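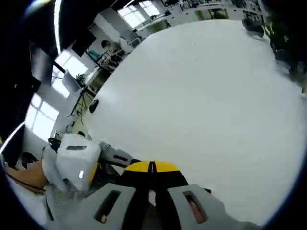 Why does my recording sound like a swarm of bees when I slow the sample rate down?

Because the high notes have nowhere to go, so they fold back down and land on top of the low ones. The fancy word is aliasing, and it was the most common thing in the reader mail after the June issue, so I figured I'd give it a whole item.

I ran into it myself the week I was putting together the little practice set that goes with this newsletter (the one I call Tromel, for no good reason, it's just what I typed when the computer asked me for a folder name). I had a nice clean recording of a hand bell, and I wanted a smaller file, so I did what I thought was the obvious thing and kept one sample out of every 8. Threw the rest away. The file got small, all right! It also stopped being a bell. There was this sour, wobbly tone underneath that wasn't in the original at all, and no amount of fiddling with the volume or the EQ would get it out.

So what happened? When you sample a sound, you can only keep frequencies up to half of your sample rate. Mine was recorded at 32 kHz, so anything below 16 kHz was fine. Keep one sample in 8 and now you're running at 4 kHz, and your ceiling drops to 2 kHz. But the bell had plenty going on above that. Those higher parts don't politely vanish. A tone at 3 kHz comes back as a tone at 1 kHz, and it looks every bit as real in the data as a true 1 kHz tone would. Once that's done you can't tell the two apart, which is why cleaning it up afterward got me nowhere.

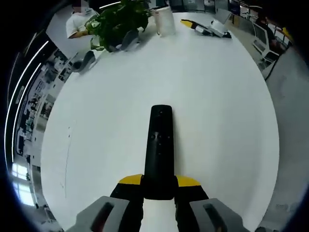 Gripper over the round white table.

The fix is to filter first and throw samples away second. You run a low-pass filter over the full recording so that everything above your new ceiling is gone (or quiet enough that you don't care), and then you keep your one in 8. The order matters a whole lot. I've had three different emails from people who did both steps and still got bees, and every one of them had filtered last.

How good does the filter have to be? Better than I thought. My first try was just averaging each group of 8 samples into one, and it did help, the sour tone dropped quite a bit. But an average is a pretty lazy low-pass filter. It starts turning down the stuff you want to keep well before the ceiling, and it still lets a fair amount leak through above it. I ended up with a windowed sinc filter with 1898 taps, which is silly, I know, I just kept making it longer to see if I could hear a difference. I could not. Something far shorter would be fine for a bell. If you want to be sensible about it, leave a bit of room between the top of what you want to keep and the new ceiling, and the filter can be a lot shorter.

A couple of readers asked whether their software does this for them. Sometimes! Look for two separate words in the menus or the docs. "Decimate" or "resample" usually means the filter is included, while "downsample" can mean either one, depending on who wrote it. I tried it with the two small tools I use most. Zolton filters by default and you have to go digging to switch it off. Detov just drops the samples and wishes you luck, unless you tick a box on the second settings page (I'd been using it for over 2 years before I noticed the box, so no judgment from me).

If you're not sure about yours, you can find out in a minute or so. Make a sine sweep that climbs slowly from very low to very high, run it through, and listen. With a proper filter the sweep rises and then fades away into nothing. Without one it rises, hits the ceiling, and comes right back down again like a slide whistle. My kids think this is the best sound I've ever made. You can look at it on a spectrogram too, where it shows up as a big zigzag, but I'd listen first because you'll remember it better.

One more thing, and then I'll let you go. Doing it in stages is kinder to your computer. Going down by 2, then by 2, then by 2 again gets you to the same place as one big jump by 8, and each filter can be short and cheap. The early ones can even be a little sloppy, as long as whatever they let through gets caught by the last one. I was slow to trust this, so I ran both versions on the bell and subtracted one from the other, and what was left over was so faint I had to crank the headphones to be sure it was there.
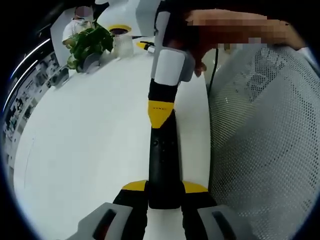 Coming up next issue

Windows, and why chopping a sound into blocks puts a smear on your spectrum. I'll be using the Jiang recordings for that one, so grab them ahead of time if your connection is slow. And keep the bee emails coming, I've saved all of the sound clips and I like them very much.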